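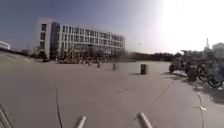 The plaza in Trokach, where the Masell Long Table returns this June.

FOR IMMEDIATE RELEASE

Masell Long Table Returns to Trokach With More Seats, More Soup and an Evening of Music

TROKACH – The Masell Long Table, the outdoor community supper that has become one of the friendliest evenings of the year in our part of town, will be back on the plaza this June, and we could hardly be happier to say so. Supper is served from 5:30 p.m., the music begins as the plates are being cleared, and everyone who lives, works or studies in Trokach is welcome to pull up a chair, whether they have been coming since the beginning or have only just unpacked their boxes.

For anyone who has not joined us before, the idea is a simple one. Folding tables are set end to end to make a single line, paper goes down over the top, and neighbors who might otherwise only nod at each other in the elevator sit down and pass the bread. Last year there were 14 tables in the line and they filled up so fast that quite a few of our guests ended up eating on their feet (very good-naturedly, we should add, and several of them had second helpings). This year there will be 40, and we hope that means a seat for everyone who wants one.

The cooking is once again in the hands of the Wanigasekara Kitchen, whose lentil soup drew so many requests for the recipe last summer that copies will be printed and left at the welcome table for people to take home. Alongside the soup there will be coconut rice, a green bean curry, roast chicken, flatbreads and a big tray of plain buttered noodles for the younger guests and for anybody else who likes plain buttered noodles. Vegetarian and vegan dishes will be marked with a green card. Please let the kitchen know about any allergies when you reserve, and they will do their very best to look after you.

"We love to cook for this crowd," said a spokesperson for the Wanigasekara Kitchen. "People come back to the counter and tell us what their grandmother used to put in it, and then we go home and try it. There's more ginger in the soup this year, and that came from a lady who sat at the far end last time and was very firm on the subject."

Music will come from 14 local players, among them a brass quintet, a pair of fiddlers and the Trokach after-school ukulele group, who have been rehearsing since January and now know four songs all the way through. There will be dancing for those who feel like it and plenty of chairs for those who would sooner watch and tap a foot.
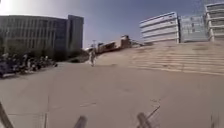 Clear skies over the plaza, with the office building and its strip of trees on the left.

The evening is made possible by the generous support of Clultel, which is paying for the hire of the tables and chairs and has kindly offered to lend a sound system for the speeches. (There will be speeches, but we have promised to keep them short.) Clultel staff will also be helping to carry and stack at the end of the night, and extra hands are always appreciated.

Tickets are $2 per person, and children under five eat free. All of the money goes into the Masell neighborhood fund, which last year bought new picture books for the children's reading room and fixed the leaky tap at the community garden. Seats can be reserved at the Masell front desk between 9 a.m. and 4 p.m., and any places left over will be offered at the welcome table from 5 p.m. on the evening itself.

Guests are asked to bring their own cup, and a sweater would be wise too, for once the sun is down the breeze can be fresher than you expect. Dogs on leashes are welcome. If it rains, supper will move indoors to the Masell hall at the same time, with the same menu, and we will all just have to sit a little closer together.

About Masell
Masell is a neighborhood association based in Trokach. It runs the community garden, the children's reading room, a winter coat exchange and the yearly Long Table supper.

Media contact
Masell Press Desk, Trokach. Members of the press are warmly invited to attend and, naturally, to eat. Please tell the front desk how many will be in your party so that places can be saved.

###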